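Small bags, and where I keep them

I have a weakness for little fabric bags. Pouches, drawstring things, the soft kind with a loop handle that you get free with something else and then can't throw out. For years they lived in one big heap on the closet shelf, and every time I wanted one, the whole heap came down on my head!

So last August I finally dealt with them, and I've stuck with it (mostly). I paid 80 cents for a bundle of hooks at a yard sale and screwed them to the inside of the closet door. Anything with a loop goes on a hook. Anything without a loop gets folded flat and stood on end in a shoebox, like file folders.

Before you put a bag away, empty it. I mean really empty it, turn it inside out and shake it over a table. I've found hair ties, a bus ticket, half a cough drop and the spare key we'd already paid to replace. Brush the seams with an old toothbrush while you're at it. Crumbs love a seam.

Black fabric shows every speck of lint, so I go over mine with a barely damp rubber glove. Wipe in one direction only and the fluff rolls up into a little worm you can pick off. My neighbor Helge Viklund swears by packing tape, but I find it leaves the cloth tacky.

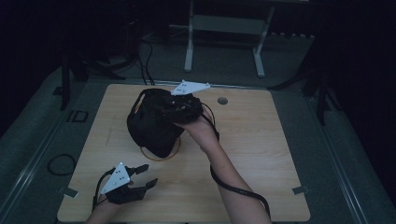
For a soft bag that won't stand up by itself, pick it up by the top and let the bottom sag onto the table, then drop your things in heaviest first. It settles into shape much better that way than if you lay it flat and stuff it from the side. And keep a rubber band handy! One loop around a rolled-up bag and it takes up no room at all in a suitcase. Don't leave the band on all winter though, the old ones go gummy and mark the cloth.

Washing: cold water, inside out, hang it by the handle. I dried one on high heat once and it came out the right size for a doll.

Next up is the drawer with all the phone chargers in it, and I'm open to suggestions.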